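Tukano Nunda Wheeled Duffel
Checked-size travel bag for mixed ground and air trips

Overview | Construction | Use | Care | Parts | Warranty

The Nunda is a wheeled duffel for travelers who check a bag and then have to move it over surfaces that a four-wheel suitcase handles poorly: gravel, cobblestone, boat ramps, unpaved parking areas. It has a rigid lower tray, a soft upper section and a retractable tow handle. The tray carries the load. The upper section expands or collapses with the contents and is held down by outside compression straps.

It is the larger bag in the Tukano line. The Ok, a carry-on pack without wheels, shares its buckles and zipper pulls and clips to the front face of the Nunda. The two are sold separately.

Construction

The lower tray is molded in one piece and runs the full length of the bag. It includes the wheel housings, so there is no seam between housing and tray for grit to work into. Skid rails on the underside take the wear when the bag is dragged over a curb or slid into a vehicle.

The upper section is coated nylon, double-layered at the corners and along the foot end. Inside seams are bound. The fabric is water resistant and will keep the contents dry in light rain and on a wet cargo floor. The main zipper is covered by a flap but is not a sealed zipper, and the bag should not be used where it may be submerged.

The tow handle is an aluminum frame with two locking positions. The shorter position suits stairs and train platforms. The longer one is for level ground. The handle channel sits outside the main compartment, under its own zippered cover, and can be reached for cleaning without emptying the bag.

Wheels

Wheels are fixed, not swiveling. A fixed wheel tracks straight under load and does not flutter on rough pavement, but the bag must be tilted to roll. Travelers who spend most of their time in airport terminals may prefer a spinner case.

Each wheel turns on a sealed bearing and is held by a single hex bolt. The tread is replaceable along with the wheel. The wheels are not handed and will fit either side.

Compartments

The main compartment opens on three sides with a D-shaped zipper. A removable divider sets off the foot end for shoes or wet items and can be laid flat against the tray when not needed. The lid has a full-width mesh pocket inside and a shallow document pocket outside. The document pocket does not lock. Passports and medication belong in hand baggage.

Both pulls on the main zipper have loops large enough for a standard travel lock. No lock is supplied.

Zunden strap system

Compression is handled by the Zunden system, a set of crossing straps anchored to the tray instead of to the fabric. Tightening them draws the load down toward the wheels, which lowers the balance point and reduces the tendency of a half-full bag to roll over on a turn. The straps unclip completely at one end so that the lid can be opened without threading webbing back through a buckle.

There are four lash points on the lid, placed to accept the Ok or any item with standard webbing loops. Remove lashed items before checking the bag. Most carriers will treat them as a separate piece or refuse responsibility for them.

Packing and loading

Place dense items at the wheel end. Shoes, chargers and toiletries go in first, clothing after that. Fill the lid pocket last and close the main zipper before tightening any straps. Straps pulled tight over an open zipper will load the zipper teeth unevenly and are the most common cause of slider wear.

Fully packed with clothing and footwear, the Nunda will usually fall within the checked size limits published by major carriers. Weight limits vary by route and fare. The bag is large enough to exceed them when filled with books, tools or liquids. Weigh it before departure, with straps tightened and the handle down.

For family travel, the divider allows one bag to serve a parent and a small child. Tukano does not offer a child-size version.

Storage

With the divider flat and the straps closed, the upper section folds into the tray and the bag takes up almost half its packed depth. It can be stored standing on the foot end or flat on the tray. Do not store it with the handle extended — the locking pins are under tension in that position.

Care

Brush out the wheel housings after use on sand. Rinse the tray and wheels with fresh water after exposure to salt. The upper section may be hand washed with mild soap and should be air dried with the lid open. Do not machine wash, and do not apply heat. The coating will separate from the fabric if it is ironed or tumble dried.

Zippers benefit from a dry wax lubricant. Oil attracts grit and should be avoided.

Replacement parts

The following can be ordered and fitted at home with a hex key and a screwdriver:

Wheel with bearing and bolt
Handle grip
Skid rail set
Zunden strap, complete with buckle
Divider panel
Zipper pull

The handle frame and main zipper are replaced at the workshop only. Send the bag empty and clean. Bags received with contents are returned at the owner's cost.

Warranty

The tray and handle frame are covered for 10 years against defects in material and assembly. Fabric, wheels and zippers are covered for a shorter period, printed on the card in the document pocket. Carrier damage is not covered and should be reported at the airport before leaving the baggage area — most carriers require a written report.

Product text by Hae-won Bang. Specifications revised in July.

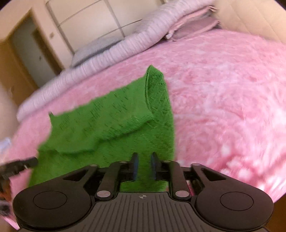
4 min read

More from the Tukano travel notes: Packing a Duffel for a Mixed-Climate Trip. Covers layering order, where to put wet items on the return leg, and when to use the divider.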